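Do Cards in a Tray Make You Any Tidier?

Posted 2023-04-09

I have been suspicious of clear plastic organizers for years, and I have now lived with one long enough to complain properly.

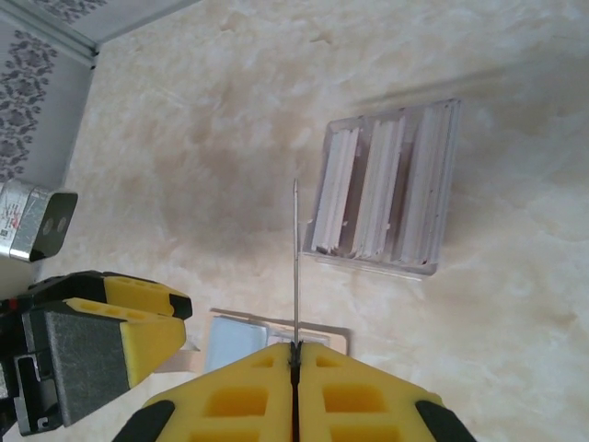
What I was promised

The Fislow site says a divided tray will "give every little thing a home." I have read that sentence, or something close to it, on every organizing page I ever landed on at midnight. Little things don't want a home. They want to be at the bottom of a bag. But the tray was cheap and see-through, and I had white card strips all over the place, so I gave in.

What goes in it

Thin white pieces, three stacks, one to a compartment. I use them as labels and bookmarks and for testing pens. The narrow stack has gone ragged at one end and I keep meaning to trim it. The widest one is packed in tight, and getting a single strip out of it takes fingernails and some bad language. Lebrun sells a version with a scooped front for $19, and I can see why you'd want the scoop. I can't see why you'd pay $19 for it.

Does it help?

A bit. I can tell from across the room when a stack is getting low, so I suppose see-through has its point. You also see every crooked edge. The splayed ends in the middle stack bother me far more than they did when the whole lot lived in an envelope, and I'm not sure that counts as progress. I straighten them, I pull out 2 strips, they splay again.

The dividers are fine. They do what dividers do. I've seen people online swear that Fosomeck inserts changed their work habits, and I'd like to see those habits again in July.

The surface

It sits on the cream marble-look top by the wall with the gray leaf wallpaper. I like that wallpaper more than I expected to, and I like the top less. White strips on pale mottling are hard to spot once they get out of the tray - I wiped one into the trash last week with the crumbs.

Would I buy another?

No, but I'm keeping this one. Tellside has a stacking set with 68 compartments across all the pieces, and a reader wrote to say I should try it before making up my mind. I don't own 68 kinds of anything. If you do, I'd start by throwing some of them out, and then see whether you still need the plastic.

Next up is the drawer with the tape in it, which I have been avoiding.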